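Home About Reviews Workshop notes Contact

Three weeks with the Collamo hand grippers

February 5, 2025

I ordered the pair on a Monday and had them by the end of the week. They are held in the hand, one each side, and you do the job yourself while the kit records how the fingers move.
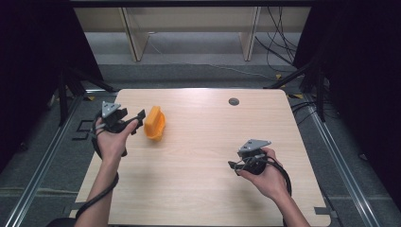
Collamo sell them as a set with the cables, the software and a printed guide of 40 pages. I read 13 of those before I gave up and rang them. Nabila Oei on the support line talked me through the set-up in one call and sent a better version by email.

The handles are comfortable enough for my hands, though Krešimir, who tried them for an afternoon, found them narrow. The fingers open and close smoothly. Small boxy things are easy to pick up and pass across. Thin card is hard work, and I dropped most of it.

My main complaint is the cables. One runs from each gripper, and after an hour I notice them at the wrist. I asked if a wireless set was planned and was told to ask again in March.

I have 102 recordings saved so far and lost 3 when the software closed by itself. The update has stopped that.

I looked at the Mosard pair as well. They were lighter but the fingers felt loose. I'm keeping the Collamo set. Next I want to try both hands on jar lids.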